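Home | Notebook | Cells | Spares | Search

Clavthorpe bench, sorting cell 2 – November, started 8:40

Arm back on the pedestal after the wrist job. Notes so that Elsa can pick it up tomorrow without calling me.

Symptom before teardown: wrist joint drifting on slow descents, worst with the gripper pointed straight down. No fault logged. Drift went away when the joint was warm, which pointed at the brake or at old grease. Brake tested fine on its own. Grease was dark and stiff, so cleaned out and repacked with the Jerketti tube from the spares drawer. Used almost all of it, reorder.

Cap screws on the wrist: one had a rounded head. Replaced both. Do not use the long driver on these, it slips.

Base bolts retorqued in a cross pattern, two passes. Marked with paint pen. If a mark has moved, stop and tell me before running.

Cable: old tie had been rubbing the jacket near the elbow. Jacket scuffed, conductors OK on the meter. Retied with more slack and moved the joint through full travel by hand with power off. No pull at either end.

Gripper (Clorkitz, three fingers): fingers were closing off center. Zeroed again from the pendant, then saved to slot 5. Slot 3 still has the old zero, leave it until we are sure. Finger pads OK for now.

Controller: tool weight was still set for the old two-finger unit. Corrected. This may have been part of the drift complaint all along – can't separate it from the grease now, should have checked it first.

11:15, power on. Homed twice, no complaints. Speed limit 400 mm/s until the grease has run in. Jogged down over the table with the fingers open, test bottle on its side next to the bin.

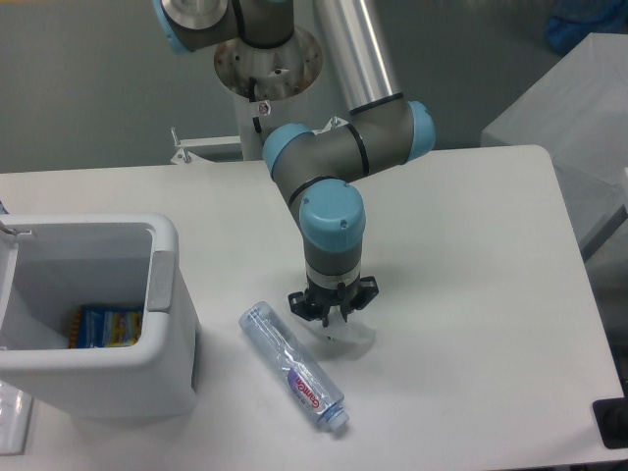
Approach height in the Kincaid script is still the old number and needs to come up a little for this gripper. I changed it on the pendant only, so it will be lost at the next restart. Elsa Solheim has the write password.

Still open:
- run the slow descent test from cold, first thing, before anyone warms the joint up
- copy approach height into the script
- fix the bin position, tape marks on the table or a proper stop
- order grease and spare cap screws
- check the paint marks after the first full shift

Powered down 12:05, pendant on its hook, key in the drawer.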